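Shop Notes: the planner gets a clock

October was supposed to be my quiet month. I was going to tidy up the logging, answer some mail, maybe take the long way home once or twice. Then Evaristo came by my desk with a coffee in each hand (never a good sign, one of them is always a bribe) and asked why the left arm thinks for so long before it does anything. So this month's item is all about the task planner in Clusten, and what we pulled out of it, and the two things I broke along the way.

The job is the one we've been using as our yardstick since spring: two arms, a white board with outlines on it, and a set of blue parts that belong in the outlines. 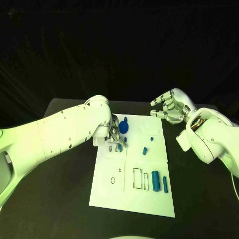
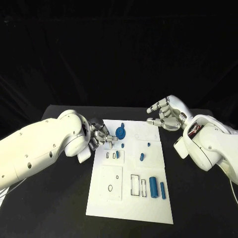
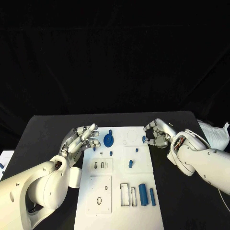
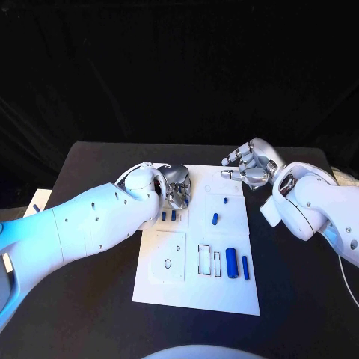 Both arms at the peg board, with the two long cylinders still lying beside their outlines in all four.

I love this board. It looks like a toddler's toy and it has humbled every piece of software I've put in front of it! The big cylinder is easy to find and easy to plan for. The skinny pegs are where the trouble lives. When a peg is only a few pixels wide from the head camera, a small error in the pose estimate is the whole width of the part, and the planner downstream has no idea that it's being lied to. It just takes the number and goes.

OK, so the thinking. Up to version 3, Clusten planned the full job up front. It looked at the board once, worked out an order for every part, picked an arm for each one, and then checked every pair of motions to make sure the arms wouldn't meet in the middle. Lovely on paper. I counted the pair checks for a single run and got 2493, and most of those were for moves that never happened, as the order changed as soon as one part got nudged. All that work, thrown out, and then done again from the top. Evaristo was right about the coffee and right about the wait.

What we do now is plan two moves ahead and stop there. The planner picks the next part for the active arm, picks a parking pose for the other one, checks those against each other, and goes. While the arm is moving, it works on the following pair in the background. If the camera says something has shifted, we only lose that one background plan and start it over. The module that does this is called Pace, and yes, I named it, and no, I'm not taking suggestions.

The parking pose turned out to matter way more than I expected. I used to send the idle arm all the way home, which was safe and slow and made the whole thing look like two people being very polite at a doorway. Now it waits over its own side of the board with the hand up. The tricky bit is that a raised hand can block the head camera's view of the parts on that side, so I added a cost for shadowing: the planner projects the hand's shape onto the board and pays a penalty for every part it would hide. It took me one afternoon to write and four days to tune, which is about par for me.

Now for what I broke. The first was the frame names. Rosalba Rizzi had set up the calibration so that the board has its own coordinate frame, and each plate sits in that frame with its own little offset. Very sensible. I "simplified" it so everything was in the table frame. Then the board got bumped a few millimeters, and every single target was off by the same few millimeters, and I spent a whole morning blaming the camera. Rosalba let me get all the way through my camera theory before she asked me what I'd done with her board frame. It's back in. It has a comment above it now, in capital letters, with my name in it.

The second one was sneakier. I had a timeout on the pose estimator, 1000 milliseconds, and if it didn't answer by then the planner would reuse the last good pose. Fine for a part that's just sitting there. Really not fine for a part that is in the fingers at the time! The planner would believe the peg was still back on the board and happily send the other hand over to get it. We caught it in replay before it caught us. The fix is that each part now carries a state (on the board, in the left hand, in the right hand, placed, or unknown), and a stale pose is only allowed for the ones on the board. Everything else waits for a fresh look, or asks a person.

Speaking of replay, please use it! Potura, our log viewer, can now step the planner through any recorded run with no robot attached, and you can change a setting halfway and see where the new plan would have split off from the old one. We've got 558 runs in there at the moment. I changed the shadowing cost at my kitchen table last week with a bowl of cereal and had a full comparison before I'd finished it. To try it, open a run, press the little fork button on the timeline, and change whatever you like in the side panel. Your fork gets saved under your own name and the original stays as it was, so go wild.

A few smaller bits that went in as well:

The part labels in the viewer stay put when you zoom. Thank you to everyone who complained, and there were many of you.

Gear orientation is now a proper output of the estimator. Before, we treated the gear as a plain disc and ignored the peg on it, and the grasp planner would sometimes choose to come down right on top of that peg.

The config file for the hands is split in two, left and right. If you have local changes, merge them before you pull, or you'll get an error on line one and a sad evening.

Issue 2271, the one where the planner picks the same part twice in a row, is closed. I'm leaving the test in forever.

Still open: what to do when both arms want the same plate. At the moment the left one wins, for no better reason than that it comes first in the list. Evaristo wants a bidding scheme where each arm offers a time and the quicker one gets the part. I want something dumber that I can debug at six in the evening. We're going to try both in replay and see which one makes fewer silly choices, and I'll write up the results for the next issue.

Rosalba is giving a walkthrough of the calibration tools in the Vevstead room at two in the afternoon, the day after this goes out. Bring your laptop with the current build on it, and if you've got a frame tree that makes you nervous, bring that too. She'll look at it with you.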